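Workshop Tips: Keeping a Small Desktop Arm Accurate

A small plastic robot arm drifts a little with use. Screws back out, cables pull on the wrist, and the tip ends up beside the spot you sent it to. Check ours on the bench at Pesell the same way each time.

Start with the power off. Wipe the joints with a dry cloth and snug the horn screws by hand. Stop when you feel resistance – plastic threads strip easily. Move each joint through its full travel and watch the cable. It should never go tight. If it does, loosen the strap, give it more slack and strap it again.

Lay the marker board flat and tape down any corner that lifts. Power up, send the arm home, then bring the tip down slowly over a target.
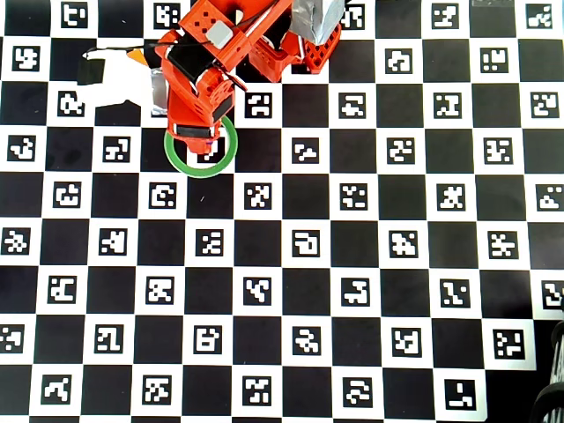 Gripper tip over the top rim of the green ring, with the checkerboard marker board underneath.

Look straight down from above when you judge the position, then again from the side. If the tip is off by more than 2 mm, run the homing routine again before changing any offsets. Most errors go away at that step. If one doesn't, check the shoulder screws first and the wrist second.

Write down the offsets every time you change them. A paper card taped inside the toolbox lid works fine.

Clean the board with a damp cloth only. Solvent lifts the black ink, and a gray smear can throw off the marker reading. Store it flat, face up, with nothing heavy on top.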